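Folding cloths so they stay folded

Quick page, ironing water is heating up. Every so often someone asks how the cloths in the Flanden kitchen drawer stay in a neat row and don't turn into a wad by Sunday. Folding, mostly. And a clear table.

First the table. Clear it properly, wipe it, dry it. A light top is best for this - you see lint and crumbs before they end up inside the fold. Couch folding does not work. Knee folding does not work either.

Then pick up by an edge or a corner. Never the middle. A small pinch is plenty, you don't need a fistful.

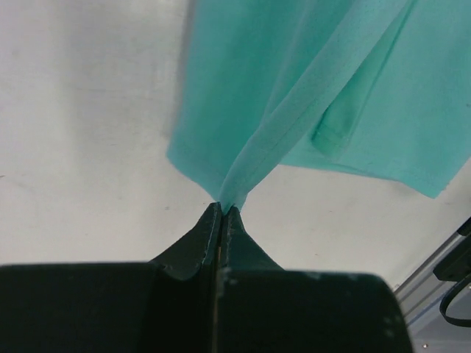
Page last changed: December

Teal cloths are the fussy ones in our house. They show every bit of white fluff, so they get shaken outside before folding and washed apart from the towels. If an edge keeps rolling in on itself, pinch the rolled bit, pull it out to the side, flatten with your palm. Not back and forth. One long stroke from the center out. Twice if its stubborn.

Basic fold:

- lay flat, long side toward you
- bring the far edge down to the near edge, corners first
- smooth out from the fold, not toward it
- left over to right, smooth again
- one more time if the drawer is shallow

Thats it. Don't fold in thirds unless the cloth is really long, the thirds never come out even and the stack leans.

Damp cloths: don't. Even a little damp and the whole drawer smells by midweek. Hang them over the oven rail overnight, fold in the morning. I do mine at 7 with coffee.

Softener - skip it on anything you dry glasses with. It leaves a film. I used Flolamero for years and finally quit, the cloths soak up more now. A splash of white vinegar in the rinse is fine. Not with bleach, ever, not even a bit.

Sorting. Blue ones for glasses, green for counters, old gray ones for the floor. Sounds like a lot but it takes a week to learn and then no one wipes a wineglass with the floor rag.
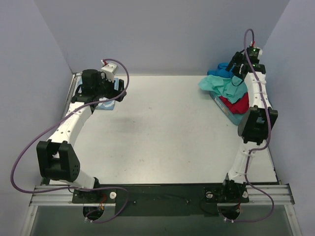 Light blue cloth, folded flat, on the gray top.

Storing: stand them up on edge, fold side up, like files. You can pull one out without wrecking the rest. Our drawer holds 21 that way, and only 17 when they were lying down. If they flop over, put a shoebox lid in as a divider. I had a nice divider from Huet but it was too tall by a hair and the drawer jammed, so back to the lid.

Keep 3 by the sink, rest in the drawer. Swap them when they feel slimy, don't wait for wash day.

Stains: dish soap on dry, rub, leave 17 minutes or however long the kettle and the phone call take, then cold water. Hot sets egg and milk. Turmeric - hang it in the sun and hope.

Worn out ones get cut in four for shoes and bike chains. Pinking shears if you have them, so they dont fray all over the place.

Next up is fitted sheets, when I get to it.

Grivness Home Tips | Contact: Box 2716, Flanden | Copyright Grivness, all rights reserved | Back to top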